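Chapter 7

Who Does the Work Around the Robot?

Learning goals

After reading this chapter you should be able to:
Tell the difference between a task and a job, and say why the difference matters when a firm buys a robot.
List the kinds of work that a robot adds to a workplace.
Read a vendor's claim about saved labor and name what has been left out of it.
Explain how a change in equipment can change a worker's pay grade, pace and say over the day.

Key terms: task, job, cycle time, exception, teach pendant, changeover, hidden labor, deskilling

Opening case: The packing bench at Hendico

Hendico packs board games and puzzles for other companies. Boxes, boards, bags of pieces and instruction sheets arrive on pallets from several suppliers, and people standing at long benches put them together into finished sets. When the managers began to talk about robots, the packing hall had 210 workers. Most had been there for years. They were paid by the hour, with a small bonus tied to the number of sets that left each bench.

On January 17, 2018, the workers were called to the canteen and told that a robot arm would be tried out on one bench. The vendor, Arkness, had prepared a short talk. The arm, the speaker said, would "take over the boring part" and "free people up for better work." He showed a chart with two bars, a tall one for the cost of a human bench and a short one for the cost of a robot bench. Trinidad Benítez, who had worked the benches longer than most of the people in the room, asked what the better work was. The speaker said that this would be for the company to decide.

It was a fair answer, and it is a good place to begin a chapter on automation. A vendor sells a machine. What happens to the people near the machine is decided by somebody else, often later, and often without much of a plan. Yet the sales talk had made a promise about those people anyway.

Over the trial the robot learned to pick up a game piece and set it down in a given place. Anyone who watched it for a few minutes came away impressed. The arm moved smoothly and it did not get tired. Benítez watched it for a full shift and came away with a list. Someone had to bring the pieces. Someone had to turn them the right way up, pick up the dropped ones, and stop the arm when a bag arrived torn. When the supplier changed the thickness of the cardboard, the arm had to be taught its positions again, and the bench stood still while this was done. None of these minutes appeared in the chart with the two bars.

7.1 Tasks and jobs

A task is one piece of work with a clear start and finish: put this piece in that box. A job is a bundle of tasks held together by a person, a wage and a set of duties toward other people. Robots do tasks. It is very rare for a machine to do a whole job, and most of the confusion in public talk about automation comes from sliding between the two words.

Take the packer's job at Hendico. On paper it had one line: "assembles sets to order." When Silviu Sandu, a shift lead, was asked to write down what his packers did in a day, he filled two pages. They checked print quality. They noticed when a pallet smelled of damp. They taught new people. They swapped places when somebody's shoulder hurt. They walked over to the loading dock to argue about late trucks. The paper job had left all of it out, and so had the plan for the robot, which was drawn up from the paper job.

Be careful with the next step. It is tempting to say that because machines only do tasks, jobs are safe. That does not follow. If a machine takes the task that fills most of the day, a manager can sweep up what remains and hand it to fewer people. The leftover tasks may be harder, or duller, or simply scattered, and the people who do them may be paid less because the skilled-looking part is gone. Whether that happens is a choice. It should be described as a choice, with a name beside it.

7.2 The work around the arm

When people picture a robot at work they tend to picture the arm alone. A better habit is to look at everything the arm depends on. It has to be fixed to something solid. It needs cables, and the cables have to be routed and strapped so that they do not snag. In many setups there is a camera, which must be held in one position, for if it shifts, the positions measured through it may shift too. There is a gripper suited to some objects and useless for others. There is a teach pendant, the handheld controller a person uses to move the arm and store its positions. Each of these things is somebody's work, before the first piece is moved and for as long as the arm is in use.

Small objects make the point well. A game stone weighs almost nothing and a child can place one on a board without thinking. For a robot the same act calls for a known board position, a known stone position and a grip that neither drops the stone nor drags it. 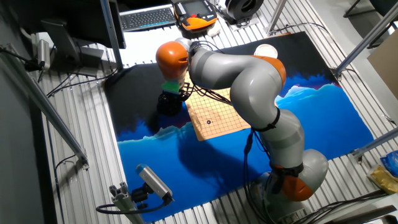

Figure 7.1 A robot arm over a Go board with one black stone on it. The orange-and-black teach pendant is at the top, to the right of the keyboard.

Look at Figure 7.1 and ask what a visitor would remember. Probably the arm. Now look again for the signs of human work: the black band that holds the cables to the arm, the sensor camera clamped to its post, the keyboard and the pendant. A cost sheet that lists the price of the arm and stops there has missed a good part of the bill.

We call this hidden labor. The term does not mean that anyone is hiding it on purpose, although that happens. It means that the work falls outside the categories in which the firm keeps its records. At Hendico, the time spent turning pieces the right way up was booked as "general bench duties." The robot's output was booked to the robot. Add up the columns and the machine looks better than it is, while the people beside it look slow.

7.3 Speed, and whose speed

Vendors like to quote cycle time, the time a machine needs to do its task once and be ready to do it again. It is a real measure and a useful one. It is also taken under good conditions, with good parts, by people who know the machine well.

In its talk Arkness gave a figure of 2,000 placements per shift. During one shift in the trial, Hendico's own records showed 311. The gap had no single villain. Parts came late, a bag jammed, the gripper needed adjusting, and the one technician trained on the pendant, Tadeo Navarrete, was at the other end of the building. The vendor called these "site issues." The packers called them a normal day.

A term from engineering is helpful here. An exception is any event that the normal program does not cover. On a well-run line of identical parts, exceptions may be few. On a bench that packs a different game every week they are a large share of the work, and handling them is what the packers had been doing all along. They had become so good at it that management no longer saw it being done.

There is a second question behind cycle time. Once an arm sets the beat of a bench, the person who feeds it has to keep that beat. Before the trial, a packer could work fast for an hour and then ease off. Beside the arm, the pace was even, and several packers found the evenness more tiring than the hurry. Hipólito Carrasco, who fed the arm during most of the trial, put it this way: "My hands do less. I can't leave, though. It's waiting for me all the time."

7.4 Who learns the machine?

Automation creates some skilled work, and this is the strongest part of the case for it. A person who can teach positions, find faults and adjust a gripper has something to bargain with. The honest question is who gets to be that person.

Hendico trained 2 people on the pendant. Both came from the maintenance department. None of the packers was asked, and the reason given was that training was expensive and the machine might not stay. That may have been sensible accounting. It also meant that the workers whose knowledge the arm most needed, the ones who knew which pieces stuck together and which bags split, could only stand by and wait for Navarrete.

Compare Kravets, a smaller firm that bought a similar arm. Its production manager, Shafiq Talukder, had packers trained first and brought maintenance in afterward. Changeovers got shorter, and the packers were moved to a higher pay grade. Before taking this as a happy ending, note that Kravets also stopped replacing packers who left. Fewer people now share the better pay. Both facts belong in the story — firms tend to report the first and leave the second for others to find.

7.5 Reading a claim

The rest of this chapter looks at methods for studying a workplace before and after a machine arrives. Keep the following questions beside you as you read, and put them to every source, including this book.

What was counted, and who counted it?
Under what conditions was the speed measured?
Which tasks moved to the machine, and which moved to other people?
Who was trained, and did their pay change?
When the machine stops, who deals with it, and where is that time recorded?

For discussion

1. Write down everything you did in one hour of a job you have held. Which of these tasks were in the job description?

2. Arkness blamed "site issues" for the gap between its figure and the one recorded at Hendico. Argue the vendor's side as strongly as you can. Then reply as Benítez.

3. Prurkura, a consulting firm, advises its clients to announce a robot trial only after the contract is signed. Who gains from this advice, and what does the firm lose by following it?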